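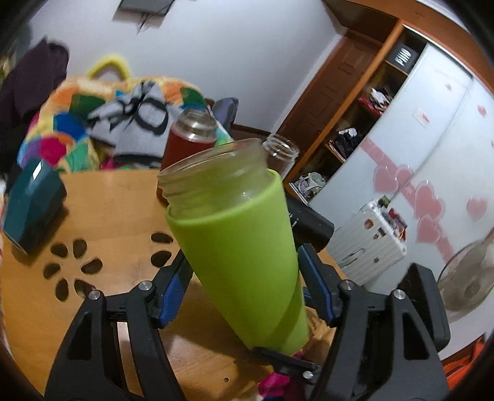
### 4.2 Fiabilité des rumeurs d'intrigue

Les sites de « spoilers » consacrés aux feuilletons quotidiens revendiquent volontiers une forte capacité prédictive. Nos données n'incitent guère à les suivre. Le corpus Flodari réunit 2 000 annonces relatives à *Prarkolura*, feuilleton diffusé en semaine, dont 548 seulement formulent une prédiction assez précise pour être confrontée à l'épisode correspondant. Le reste relève de la question rhétorique (« va-t-elle quitter la ville ? »), que nul épisode ne saurait démentir.

Dhillon, l'outil d'appariement employé par le portail Lallico, compte comme exacte toute annonce dont les personnages apparaissent à l'écran dans les 18 épisodes suivants. Ce critère nous paraît indéfendable : dans une distribution aussi stable, il récompense la simple mention d'un rôle principal. Nous avons donc recodé à la main 500 des annonces vérifiables, en exigeant que l'événement lui-même ait lieu.

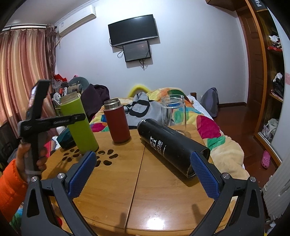 **Figure 3.** Grand contenant noir cylindrique posé en diagonale sur une table pliante, devant un bocal en verre vide.

L'accord entre codeurs reste médiocre pour les ruptures et les départs, souvent annoncés puis différés. On objectera que les scénaristes modifient parfois leurs plans après une fuite. L'argument est commode, et nous n'avons trouvé aucun moyen de le tester à partir des seuls épisodes diffusés. Les annonces de décembre, plus nombreuses et plus vagues, posent un problème distinct, traité en 4.3.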